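# Grakov 2 kicking tee: a season in

I coach kickers at a small high school and I've gone through more tees than I want to admit, so when our old block finally split down the middle I grabbed the Grakov 2. It's $25, it's orange, and it weighs next to nothing. My kids fought over it the first day!

The big thing for me is the grip. We play on turf at home and on some pretty rough grass on the road (Millet's field is basically a cow pasture between the hash marks), and the little rubber feet held on both. My old Tola used to slide if you breathed on it. The ball sits a touch more upright on this one, so give your kicker a week to get used to it before a game.
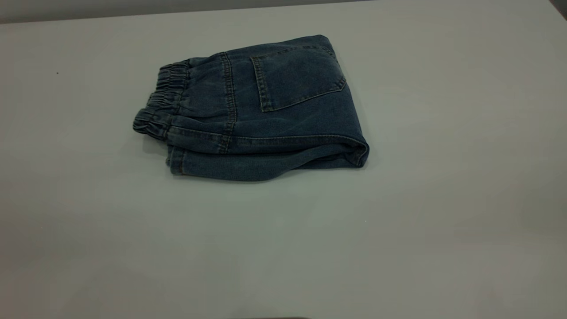 Wind is where I'd knock off a point. The prongs are kind of short, and in a real crosswind the ball tips over more than I'd like. We had to call a holder out twice in one quarter at Tonwood - not fun with the student section counting down at you. Taller prongs would fix it.

Itsuki Uchida, our junior, kicked off with it all year and liked it enough to buy his own. He's 185 pounds and hits the ball hard, and the only wear on the team's tee is a nick on the back edge. It also lived in my trunk from May through two-a-days and didn't warp, which the Tola did.

Would I buy it again? Yep, already did, one for JV. If your home field is windy, maybe borrow one first. Four stars.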